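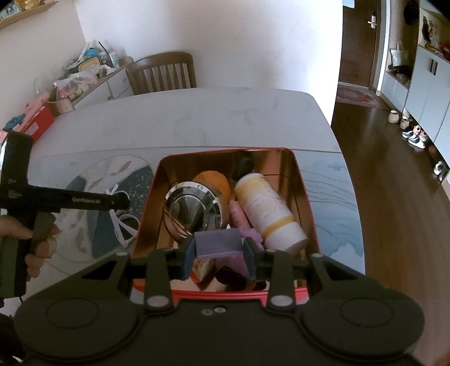 Why Do Cans Say "Tin" When They're Made of Steel?

Go look in your kitchen cupboard. Got a can of beans or some soup in there? I bet somebody in your house calls it a tin can. My grandpa calls it a tin, and he keeps his buttons in a "cookie tin" too. But if you stick a fridge magnet on the side of a soup can, it usually grabs on tight. Tin doesn't stick to magnets! So what's going on?

Most food cans are steel, and steel is mostly iron. Iron is strong and cheap, but it has one big problem, and you've seen it if you ever left a bike out in the rain. It rusts! Rust happens when iron meets water and air, and the metal slowly turns into flaky reddish-brown stuff. You would not want that in your peaches.

So people had a clever idea. They took thin sheets of iron and dipped them in melted tin, which made a shiny coat on the outside. Tin doesn't rust the way iron does, so it works a bit like a raincoat. The coated sheets are called tinplate. These days the coat is put on with electricity, and it's super thin, much thinner than a hair on your head.

When I was 7, I asked my teacher, Mr. Villaseñor, why we don't make the whole can out of tin. He let me bend a little strip of it. It was so soft! And it made a crackly noise, which grown-ups call the "tin cry." (I thought I'd broken it.) The noise comes from tiny crystals inside the metal shifting around when you bend it.

What about soda cans? Try your magnet on one of those. It will probably slide right off, because most soda cans are aluminum.

Try this at home

You need a magnet and some closed cans or cookie tins. Make 2 piles, one for the things that stick and one for the things that don't. Guess before you test each one! Stay away from opened cans, because the edges are sharp, and keep your magnet away from phones and bank cards.

I did mine on a Wednesday after school and tested 16 things. My worst guess was the lid of a jam jar. I was sure it wouldn't stick, and it went clunk!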